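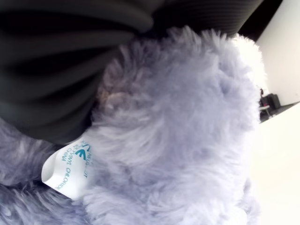 Lavender, mostly. The folded white tag has a small mark printed in teal.

The Plush and the Plate
Saturday at the Nisik room

Every spring we go through the soft toys on the lending shelf, and every spring one of them takes up most of the afternoon. This year it was the lavender one, known on the inventory as Mimitz and to everybody under six as mine. It weighs 650 grams on the kitchen scale, most of that apparently fluff, and it sheds on dark sweaters with real commitment.

The fur looks purple in the catalog, gray in the shade and nearly white where the light gets at it. Diane Chisholm has written "lilac" on the card, crossed it out, written "lavender," and then added a question mark in a different pen. The question mark has been there since March. I-seul Baek, who wrote the original card, had put "bluish" and would like it known that she was right first.

Then there's the matter of the species. Two of our regular families call it a bear. From above, with nothing but fur to go on, I can see their point.

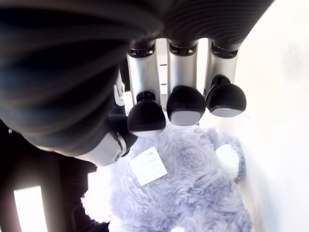
The ear and the feet

The case for a rabbit rests on one long floppy ear, which I consider fairly strong evidence. Elibariki Owino says he has met floppy bears. He was not able to supply details.

The feet are the best part anyway. They have white pads with reddish-brown paw marks printed on them, and small children will shake hands with the feet before they bother with the face. The pads also show every crumb and every fingerprint of jam, so they get checked before anything else goes back on the shelf. My own method is a damp cloth and low expectations.

The plate is the other half of the afternoon. It's round and white with a thin black rim, and it came from the Lomier outlet with a set of bowls we no longer discuss. It's the centerpiece of the pretend café, where the menu is whatever the nearest four-year-old says it is.
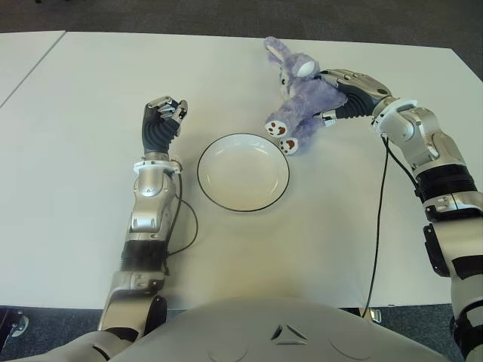

Abimbola Okeke runs the café table on weekends and has firm views on service. Guests are seated promptly. Food is imaginary, and portions are large. She once charged me 90 dollars for soup and then told me the kitchen was closed. Any plush may dine, bear or otherwise, provided its feet are clean.

The tables

Two white ones, pushed together, with a seam between them that eats puzzle pieces. We bought them used from Janevski, the office furniture people, and they've been fine apart from the seam. Deolinda Teixeira ran a strip of tape down it last year, and by lunch the tape was on a child.

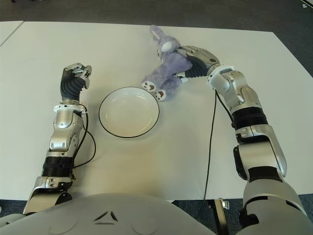

White was a brave choice for a toy library, I'll grant that. It does make stray lavender fluff easy to find, and the gray carpet hides the rest until vacuuming day. If you're borrowing Mimitz this month, the loan is 30 days, the tag stays on, and please return it with a note of what you think it is. We're keeping a tally on the back of the card. Bear is ahead by one, and I know who voted twice.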